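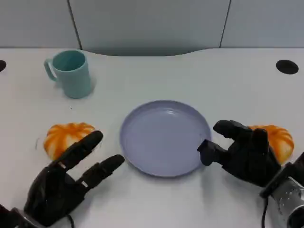

첨부 1. 흰 상판 위의 연보라 접시, 청록 머그, 줄무늬 미니 호박 두 개

티켓 번호: 1623
제목: 흰 테이블에서 연보라 접시 색이 회색으로 나옵니다
접수: Nour Moussa
담당: Maarja Eglītis
제품: Nistotden 테이블 세트(접시, 머그), Droreo 스탠드 조명
상태: 해결됨
접수일: 2021년 12월 17일

[문의 내용]
안녕하세요! 가을에 산 Nistotden 접시랑 머그를 정말 잘 쓰고 있어요. 색 조합이 너무 예뻐서 상차림 기록을 따로 모으기 시작했을 정도입니다. 그런데 흰 테이블에 올리고 저녁에 Droreo 스탠드를 켜면 연보라 접시가 그냥 회색 접시처럼 보여요. 머그도 청록 느낌이 줄고 탁한 하늘색 쪽으로 갑니다. 주황색이랑 크림색 줄무늬 호박은 밤에도 멀쩡하게 예쁜데 접시만 이래서 아쉬워요. 첨부한 상차림에서는 보라 기가 조금 보이는데, 이 정도만 늘 나와도 대만족입니다. 혹시 접시 불량일까요, 조명 문제일까요?

[답변 1 / Maarja Eglītis]
Nour 님, 호박까지 곁들인 상차림 잘 봤습니다. 줄무늬 주황이 연보라 옆에 오니까 정말 화사하네요! 첨부해 주신 것만 보면 접시 색은 옅은 보라회색으로, 저희가 아는 색과 크게 다르지 않습니다. 원래 채도가 낮은 색이라 조명을 많이 타요. 아래를 확인해 주시겠어요?
- 스탠드 색온도가 전구색인지 주백색인지
- 밝기 단계(1~10)
- 접시 안쪽에 하얗게 반사되는 부분이 저녁에는 더 넓어지는지
- 낮에 창가에서 봤을 때의 색

[고객 회신]
빠른 답변 감사합니다! 전구색이고 밝기는 10이에요. 반사는 말씀대로예요. 저녁엔 접시 안쪽이 거의 다 허옇게 떠요. 창가에서는 완전히 라벤더색입니다. 불량은 아니었네요, 다행!

[답변 2 / Maarja Eglītis]
창가에서 라벤더색이면 접시는 정상으로 보셔도 됩니다. 빛이 접시 안쪽 바닥에 바로 떨어지면서 색을 덮는 것 같아요. 다음 순서로 해 보세요.
1. 스탠드를 테이블 옆으로 60cm 정도 옮기고 갓을 벽 쪽으로 돌립니다.
2. 밝기를 3으로 낮춥니다.
3. 색온도를 주백색으로 바꿉니다.
4. 한 단계씩 바꿀 때마다 접시를 같은 자리에 두고 비교합니다.
흰 상판이 빛을 꽤 되돌려 주기 때문에 밝기 3이어도 식사하기에 어둡지는 않을 거예요.

[고객 회신]
해 봤어요! 1번만 했을 때는 머그 그림자가 길어지기만 하고 접시는 그대로였는데, 2번에서 허연 반사가 확 줄었고 3번에서 보라색이 돌아왔어요. 머그도 다시 청록이에요. 무광이라 그런지 머그는 변화가 더 부드럽네요. 너무 신나서 저녁 먹다 말고 씁니다. 하나만 더 여쭤보면, 접시 밑에 Rakard 린넨 매트를 깔아도 괜찮을까요? 색은 짙은 남색이에요.

[답변 3 / Maarja Eglītis]
와, 잘됐습니다! 남색 매트 좋아요. 바탕이 어두우면 연보라가 지금보다 밝게 보일 거예요. 접시 테두리보다 넉넉하게 나오는 크기면 좋겠고, 머그는 매트 밖 흰 상판에 그대로 두시는 쪽을 추천합니다. 개인 취향이지만 호박은 지금처럼 접시 양쪽에 하나씩 두는 게 제일 마음에 들어요.

[내부 메모 / Bello Abubakar]
지난 9월에도 같은 접시로 비슷한 문의가 있었음. 그때도 전구색에 밝기 최대. 도움말의 '색이 다르게 보여요' 항목에 밝기와 색온도 변경 순서 추가 요청함. 제품 교환 없음.

[종료]
고객 확인 후 해결 처리. 매트를 깐 뒤 색이 다시 이상하면 이 티켓에 회신하시면 재개됩니다.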